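The Clallow newsletter, August

ONE BLOCK, ONE TABLE

Every summer somebody rediscovers the bare table. This year it is Purport, whose "quiet play" leaflet has gone round the parents' shelf at Clallow and left several people convinced that the toy bins are the enemy. Clear everything off, the leaflet says, put out a single block, and a child's attention will take care of itself.

I have my doubts. I tried it at home for 7 mornings with a set of painted cubes from Lai, and my daughter's attention went to the cat, then the window, then the leaflet, which she tore.
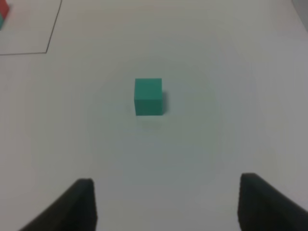
Photo: Chun-hung Kuo

I'll grant that it looks nice. A teal cube on a white tabletop has a calm to it that my living room has never had, and the color does stand out. But look up in the corner, where a thin black line marks off part of the table and a bit of red-orange and teal is just showing. My eye goes straight there. I suspect a four-year-old's would too, and she would want whatever was over the line well before she took an interest in the block she'd been given.

The outline I like better than the theory. We have since put a taped rectangle on our own kitchen table, and blocks go inside it before lunch. It works maybe one day in two – I make no larger claim – and it cost me the end of a roll of tape. The leaflet would rather you bought the Trerkon play mat, which has the rectangle already printed on it and costs 40 dollars.

If you'd like to try the bare table yourself, the Lai cubes are back on the lending shelf in a cloth bag. Please return all of them. The last borrower kept three.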